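4.2 Hiring around a new warehouse

The Flerwood site gave us a rare chance to watch a local job market before and after a large employer moved in, and we were excited by how much the payroll records could tell us. Canier had promised 500 full-time positions when it picked the town. Two years on, the building did employ close to that number, but total employment in the county had grown by only 158.
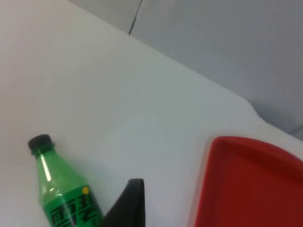

Where did the other workers come from? Many had left smaller firms nearby – Kouris, a parts distributor, lost staff in every quarter we studied. Balaskas (Spyros Balaskas, personal communication) saw the same pattern in food packing, and his suggestion to follow single workers across employers made this whole section possible!

Wages tell a livelier story. Pay at competing firms rose by roughly 3 percent after the February opening, with the largest gains among night-shift workers. We find this result especially interesting, as earlier studies looked only at head counts and would have missed it.

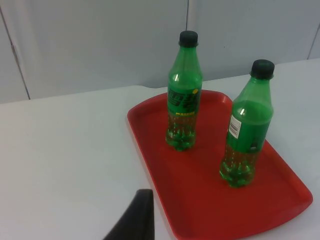 Figure 2. Red tray with two green soda bottles on a white tabletop.

The Siltano site, which opened with a smaller staff, lets us check whether these wage gains depend on the size of the employer. We turn to it next.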